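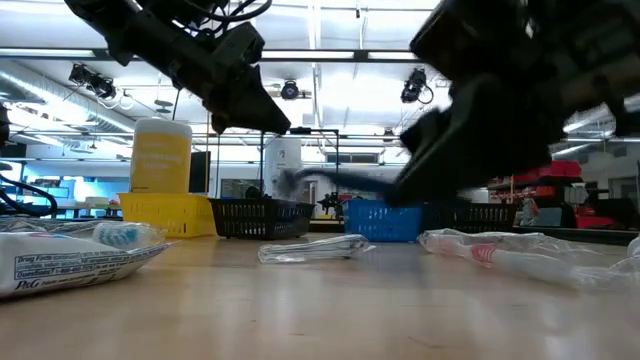
Fluoride toothpaste and hard well water

fotov_k
Posted September 2019
We moved to a house outside Donthorpe with a private well. Lab report gives hardness at 400 ppm as calcium carbonate, fluoride below detection. The dentist wants the whole family on fluoride paste, two minutes, twice a day. My question is about rinsing. Does calcium in the rinse water tie up the fluoride before it does anything useful? I can fit a softener, but I'd like to know if it matters for teeth or only for the kettle.

Lornow
The rinse is the problem, hard or soft. Spit and leave the residue. Rinsing with any water drops the fluoride level in saliva within seconds. Hardness is a minor term next to plain dilution.

umali_bench
Agree on not rinsing. I'd add that calcium and fluoride are both in saliva anyway, and a loose calcium fluoride deposit on the enamel is part of how the paste works. It dissolves slowly when the pH drops. So "tied up" is the wrong picture.

fotov_k
Understood. Then the softener is for the plumbing only?

Kalevi Rissanen
For the plumbing, yes. Size it by grains per day and measure your iron first — iron fouls the resin and you will be replacing it early. Also leave the kitchen cold tap unsoftened if anyone is on a low-salt diet.

drybrush
I don't accept the no-rinse advice as a blanket rule. My kids swallow what they don't rinse. With the younger one I use a smear the size of a grain of rice and she still rinses.

Lornow
If she is on a rice-grain smear, the amount swallowed is already small. That is the reason for the smear. Rinsing cancels most of the benefit.

drybrush
You are assuming she spits at all.

umali_bench
Both can be true. Ask the dentist for the child, and don't rinse as an adult. On the original post: the fluoride result matters more than the hardness. Below detection means you get none from drinking water, so the paste is doing all the work. Check the active ingredient panel for the fluoride content and skip the "natural" tubes that list none.

fotov_k
Ours is sodium fluoride. Iron came back at 2 ppm, so I'm pricing a filter ahead of the softener.

Kalevi Rissanen
Filter first, then softener. Backwash rate is where people go wrong — check that your pump can supply it for the full cycle. Retest in March when the water table is up.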